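Workshop notebook, Wednesday, June

Subject: the grey bins, continued

I started at 8:15 with the tall grey bin, where I had stopped on the last page. The question is still the same one: what do we keep in the tall bins, what do we move to the flat trays, and where do the mixed small things go that nobody wants to sort. Yiğit Başaran asked me to write down the reasons this time and not only the result, so this entry is longer than I like.

First the floor of the bin. Fine dust comes in with the cardboard and collects in the corners, and it stays there because the cloth does not reach well. I tried a dry brush, then a damp cloth, then the dry brush again. The order matters. If the damp cloth goes first, the dust makes a grey paste which dries on the wall and must be scraped off with a fingernail. I used the Drilo cleaner on one side only, to compare. After half an hour I could feel no difference with my hand between the two sides, so I will finish the bottle but I will not order it again.

Then the filling. My old habit was to fill a bin until it looked full, and this is a bad habit with a high wall. Things at the bottom are forgotten. In the Palumbo bin by the door we found delivery papers from 1997, still folded, under a layer of foam pieces. They were quite readable. I put them in the blue folder, second shelf, in case Yiğit wants them for the wall.

So I made a rule for myself and I am testing it: one layer, perhaps a second layer where the things are flat, and no more. With one layer I can look from above and know what I have. It costs space, I know this. We do not have much free shelf on the window side, and if every bin is filled so lightly we need the upper shelf too, where Serpil cannot reach without the step.

A smaller point about the walls. They are smooth, so a light thing which stands against the wall slides down as soon as the shelf is bumped. I was putting the light things along the walls and the heavy ones in the middle, and every morning I found the light ones lying under something. Now I do the opposite. The heavy ones go near the wall and hold themselves in place, and the light ones have the free floor.

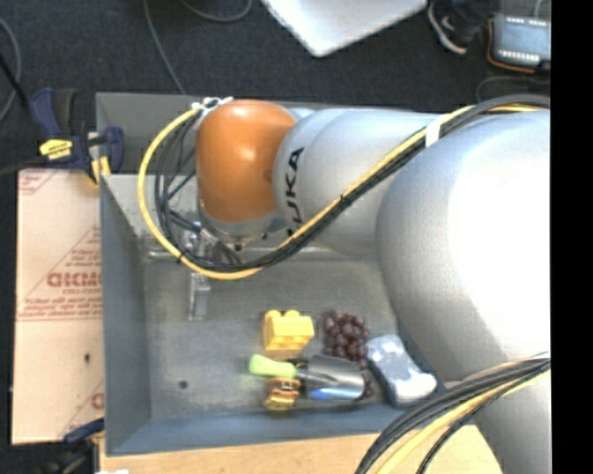
Serpil Uçar does not agree with me about the depth. She would keep the high walls for exactly the things I want to take out of them, the round ones and the ones that roll, and she says that a flat tray is good for one afternoon and after this everything is on the floor. She also says that one layer is a rule for people who have only one shelf to look after. I write it here because she is right about the rolling. On Monday's tray I lost two spacers behind the radiator and they are still there.

After her remark I changed the plan a little. Round things stay in the tall bins, in one layer. Flat things go to the Trovis trays. Long things I have not decided. They do not lie well in either, they stand up diagonally in the bin and the top end catches on my sleeve. Maybe the old umbrella stand from the entrance, if it is not in use.

Labels. The Elleck labels do not hold on the outside of the walls when the surface was cleaned with the damp cloth the same day. I put on 14 of them before lunch and by 3 in the afternoon 4 were curled at the corner. The ones I put on bins cleaned yesterday are all flat. So: clean one day, label the next day. Write with the thick marker, not with the pencil. Place the label on the short side, at the height of the hand, and always on the side that looks to the corridor. I turned several bins around today only because the label was at the back.

I also tried to write on the label what is in the bin and what must not go in it. Yiğit thinks the second part is too much to read. I would keep it for the bins near the packing table, where people put things down in a hurry, and leave it away for the others.

Liners. We have nearly 80 sheets of the thin foam left. One sheet is too short for the floor of the tall bin and two sheets overlap in the middle and make a ridge, and the small things collect along the ridge. I cut the second sheet down by one hand width and it is better. Cut it on the big mat, please. The small mat moves, and my first cut was so crooked that I used this piece for polishing the bench.

One thing that I want to remember about stacking: two tall bins go inside each other well when they are clean, but the upper one sticks if there is foam left in the lower one. I needed a second person to pull them apart. Take the foam out before stacking, roll it, put it in the top bin.

Still open:

Where the mixed box goes. It is at the moment under the packing table and it hurts everybody's feet.

Whether the Palumbo bin is kept. It has a crack near the handle. I have put tape over it, but I would not carry it full.

Long things, see before.

The two spacers behind the radiator. I need the thin ruler, and I believe it is in Serpil's drawer.

Note for whoever opens the store tomorrow: the bins on the lower shelf by the window are cleaned and have no label yet. Please do not put anything in them until I have done the labels in the morning. The marker is in the cup next to the sink.

Stopped at 5:40.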